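Home Missions map Treaty watch Help desk Log in

We use cookies to remember your region and language. Accept Manage

Ticket: closed consulates still listed as open, and missions missing from map
Product: Flulard missions tracker
Opened by: Shirin Tehrani, Alipour foreign desk
Assigned to: Tapio Lappalainen, Clasent support
Opened: Apr 27, 2022

Shirin Tehrani
Hi Tapio! First, the new timeline view is wonderful. Our whole desk has been playing with it, and I can finally show an expulsion and the answer to it side by side without building a chart by hand.

Now the trouble. Our master sheet has 2,493 embassies and consulates in it. The map shows 2,013 after last night's import. Also, several consulates that were ordered shut come up with a green "open" dot, and that one worries me more, with our sanctions explainer linking straight to the map.

I tried a fresh import, a different browser and signing out everywhere. Same number each time.
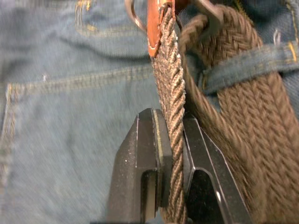
The import log ends with "finished, no errors," so I don't have a message to paste for you. Sheet is attached.

Tapio Lappalainen
Thanks Shirin, great report, and I'm so glad the timeline is getting used! Got your sheet and I can reproduce the low count here on the first try, which always cheers me up.

Could you tell me which date column the desk fills in when a host government orders a closure? I see "ordered" and "effective" and they don't always match.

Shirin Tehrani
We fill in "ordered" the day the foreign ministry announces it. "Effective" gets added once the flag is down and the staff have left. Sometimes that's 72 hours later, sometimes it drags on for weeks while they argue about it.

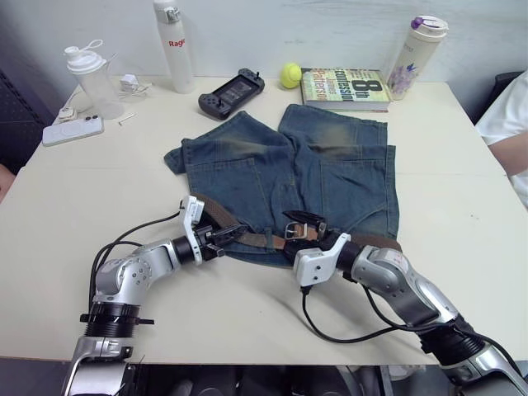
Blue denim on a white table, brown belt through the waistband

Tapio Lappalainen
Perfect, that explains the green dots. The map only reads "effective," so a post with an order against it and no end date counts as open. I've switched your workspace to the three-state setting (open, ordered closed, closed). Please reload and look at your amber dots, they're lovely.

On the count: the importer was treating an embassy and a consular section at the same street address as one record. I turned off address matching and ran it again. Down to 179 missing.

Shirin Tehrani
Amber dots are in! Exactly what we needed. The 179 look like they're nearly all honorary consuls, if that helps.

Tapio Lappalainen
It helps a lot! The Grokmont base layer drops any post with no street number, and honorary consuls often have only a town. I've pinned those to the town center.

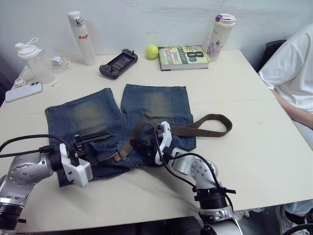 Denim and belt, gripper at the waistband

Shirin Tehrani
Reloaded. Only 4 left out now, all in places where two governments claim the same city. We argue over those ourselves.

Tapio Lappalainen
Leaving those 4 unpinned until your desk picks a label. There's a "disputed" tag planned for August and I'd love to have you test it.

Status: waiting on customer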